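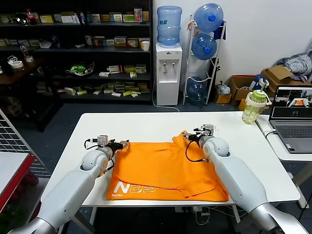 Photo: Skastia

Skastia opens second round of garment-handling recordings

DRUMELOV, August 17, 2019 – Skastia has begun the second round of recordings for Jemal, its set of teleoperated garment-handling examples. The first round closed with 3,586 accepted episodes. All are intended for training policies that control two arms from camera input.

Each episode covers one garment on a plain table. An operator drives both arms, each fitted with a two-finger gripper. Joint positions, gripper openings and all camera streams are logged against a common clock. Knitted cotton, such as an ordinary T-shirt, makes up the larger part of the set, as its shape after each grasp is difficult to model and must be learned from examples.

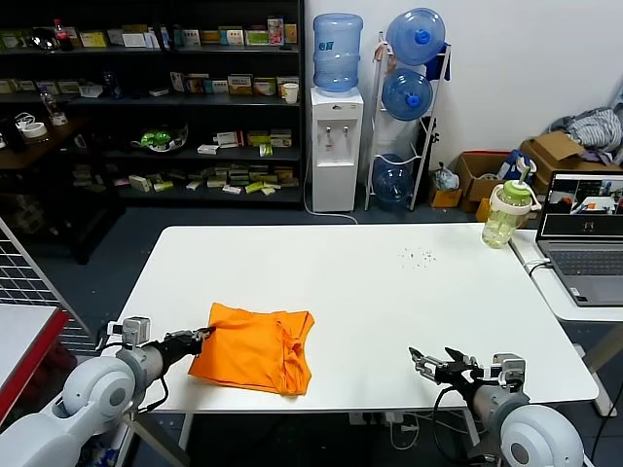 The second round changes the protocol in two respects. Starting states are now divided into four classes, from flat to fully crumpled, and operators are assigned a class before each episode. Failed grasps are also kept if the operator recovers within three attempts. In the first round such episodes were discarded, and policies trained on the remainder had few examples of correcting a poor hold.

"A clean fold teaches the system very little about a slipped corner," said Hagos Gebremichael, who leads data collection at Skastia. "We want the correction recorded at the same quality as the fold."

Episodes are reviewed by a second operator before acceptance. Those with dropped camera data or a clock error are rejected without repair.

Recording will continue until November. Jendstead, which supplies the storage and annotation software, will host the finished set. Access terms for outside groups will be published with the release.

Press contact: Skastia press office, Drumelov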